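Tanerico Hikanine Recording Station

Item no. 3551
Made to order

The Hikanine is a bench-mounted station for recording arm demonstrations. It is sold to labs and small engineering teams that need a steady supply of examples to train a pick-and-place policy and would like to have the arm, the recorder and the task parts on one order. It sits in an ordinary office. No cage, compressed air or three-phase supply is needed.

Each station records joint positions, gripper state and camera streams on one clock. An episode starts and stops from a foot pedal, so the operator's hands stay on the controls. Episodes are saved one per folder, with a plain text file next to the data giving the task name, the operator code and the outcome. Outcome is marked at the end of each episode as good, failed or discard. Failed episodes are kept unless you choose to remove them.

What's in the box

Control unit with recording software installed
Foot pedal
Base block and table clamps
2 camera brackets (cameras sold separately)
Cable set, including spare pedal lead
Task set of your choice
Printed setup guide

The arm is not included in the base price. Choose it from the Mladenović adapter list when you order, and we will ship the matching base block. Customers who already own a supported arm can order the station without one.

Task sets

Task sets are boxes of parts with a written instruction card for the operator. The card says what counts as a finished episode and how the parts should be laid out at the start. The sorting set comes with small cylinders and a divided tray. The stacking set and the cable set are ordered the same way, and any set can be bought later as an add-on.

We suggest changing the layout between episodes. Move the tray, turn it, leave a part lying on the table. A policy trained on one fixed layout tends to fail when the tray shifts by a finger's width, and adding more copies of the same episode does little for it. The software can prompt the operator with a new starting layout every few episodes — this is off by default.

Specifications

Bench width needed: 870 mm per arm
Export: Fladico format or plain folders
Network: wired, one port
Warranty: 2 years on the control unit and pedal

Before you order

Check that the bench does not rock. A light folding table will sway when the arm reverses, and the sway ends up in the camera streams. Overhead office lighting is fine for most tasks. If your desks are near glass, plan on recording at different times of day so the changes in daylight are spread through the set.

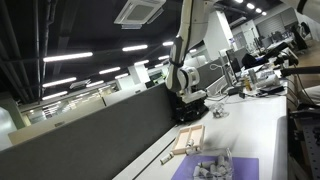 2 min read

A sorting job can be set up at one end of a long table, with the supply of cylinders in a clear container and the divided tray between it and the arm. A mat under the container makes it easy to put back in the same spot.

Lead time is shown at checkout. Orders placed in December ship after the holiday closure. Replacement pedals, leads and task parts are kept in stock and can be ordered separately under Spares.

Returns are accepted on unopened task sets. Control units can be returned if the seal on the drive bay is intact.

Page updated 7 April 2021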